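Chapter 4
When the Tool Is Longer Than the Model

What you will learn in this chapter
How a robot can strike an object that its own planner reports as clear
How to tell a geometry fault from a sensing fault
Where to set a clearance margin, and what a margin cannot fix
How to write a fault report that another person can use

Key terms: attached object, clearance, collision model, near contact, protective stop

4.1 The fault at Flovside

On a Wednesday, a two-armed robot at the Flovside training site stopped in the middle of a simple job. It had picked up a hand tool, turned toward a table, and begun to lower its arm. The tip of the tool hit the table edge. The force limit tripped and the arm held its position. The table was marked and the tool had to be replaced, but no person was inside the work area.

The operator checked the log first. It showed no warning before the stop. According to the planner, every part of the arm had been at least 50 millimeters from the table through the whole motion. The joint readings matched the plan. The motors had done what they were told.

The log was correct as far as it went. The planner had measured the distance from the table to the arm and from the table to the gripper. It had not measured the distance to the tool. When the gripper closed, the software recorded that something was held, but it did not add the shape of that thing to the collision model. As far as the planner knew, the arm ended at the fingers.

The site rebuilt the task in Clivia, the simulator used in the exercises for this book. Clivia lets you run a motion again and again with small changes in the starting position, and a collision there costs nothing but time. 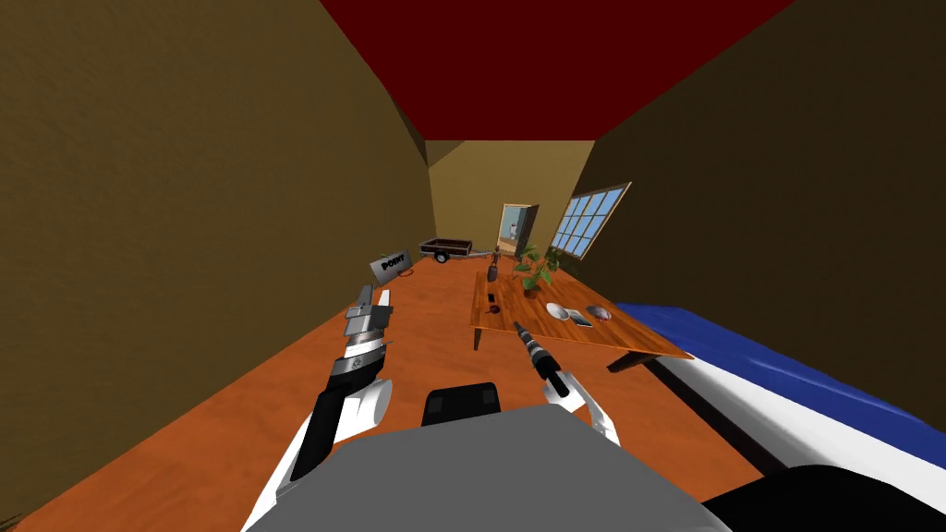

Figure 4.1 Simulated room in Clivia. The right gripper holds a black cylindrical tool, with its far end close to the near edge of the table.

Look at the far end of the tool in Figure 4.1 and compare it with the position of the gripper. A margin measured from the fingers says very little about the space left at the tip. The error also changes with wrist angle. With the tool pointing up, the extra length may do no harm. Tilt the wrist forward and the same length reaches toward the table.

The team ran the task 299 times with the original settings. In 18 runs the tool touched the table. The planner reported a clear path in every one of them. Such a fault is easy to miss in a short acceptance test - a dozen runs could pass without a single contact.

4.2 Checking the empty gripper

Before changing the collision model, the team had to rule out a second cause. If the table had been placed wrongly in the model, or if the gripper itself had been drawn too small, the same kind of contact could occur. The test for this is to open the gripper, remove the tool, and bring the fingers near the surfaces in question. If the reported distances are right when nothing is held, the arm, gripper, and table models can be trusted and the search can move on.

Repeat the test at more than one surface. A table has a top, an edge, and an underside, and models are often careless about the last of these. Legs may be left out altogether.

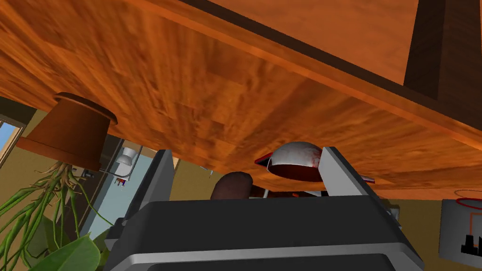 Figure 4.2 Open gripper and the wooden table in Clivia, seen steeply from below.

The empty-gripper distances at Flovside were correct. This left the held tool as the cause. The repair was made in Feng, the site's motion software: on each grasp, the tool's shape is now attached to the gripper in the collision model, and on each release it is taken off again.

Raising the margin was considered and turned down. A larger margin would have prevented some contacts, but it would also have blocked safe motions with short tools, and a longer tool would have brought the fault back.

4.3 Before you go on

Read the Flovside fault report in the Pleltasden casebook, then write down which entries are measurements and which are conclusions. Keep your list. You will need it in Section 4.5, where the release step fails and the planner goes on avoiding a tool that is no longer in the gripper.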